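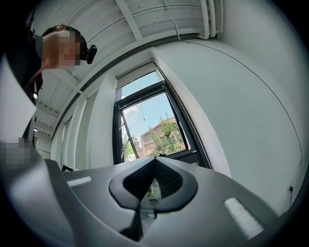 Window side of the room, dark frame and all.

Valetti in July, two nights or one?

lkoster
Planning a stop in Valetti between Pliltside and the coast. The guidebook gives it half a page and says you can see it in an afternoon. Is it worth a second night? We don't drive, so buses matter.
Liesbeth Koster

tramline_9
One night. The old town is two streets and a church. Nice view from the wall, decent lunch, then you've seen it. In July the day coaches fill the square from ten until four.

Marrowfat
Disagree with that. The coaches are the reason to stay over. After five the place is quiet and you can get a table anywhere. We did two nights and used the full day to walk down to Balis and take the bus back up. The path has 1,051 steps according to the sign at the top — go down, not up.

tramline_9
I did that walk. Half of it is behind garden walls. Balis has a pebble beach and one bar.

Marrowfat
One bar was enough for us.

pdunmore
Bus info for the OP: the 151 runs from Pliltside station to the upper gate. Buy tickets at the newsstand, the driver doesn't sell them. Last one back left before eight when I was there, check at the stop.

lkoster
Thanks, that helps. Has anyone stayed at the Polat? They want 200 a night with breakfast and I can't tell if that's normal for July.

Marrowfat
Normal for inside the walls. Ask for the back, the front rooms get the church bells.

tramline_9
Too much for what it is. Stay in Pliltside and go up on the first bus. You'd be there before the coaches and save the money.

pdunmore
Pliltside is fine but there's nothing to do at night. Depends what you want.

lkoster
We booked two nights, back room. Will try the steps — down.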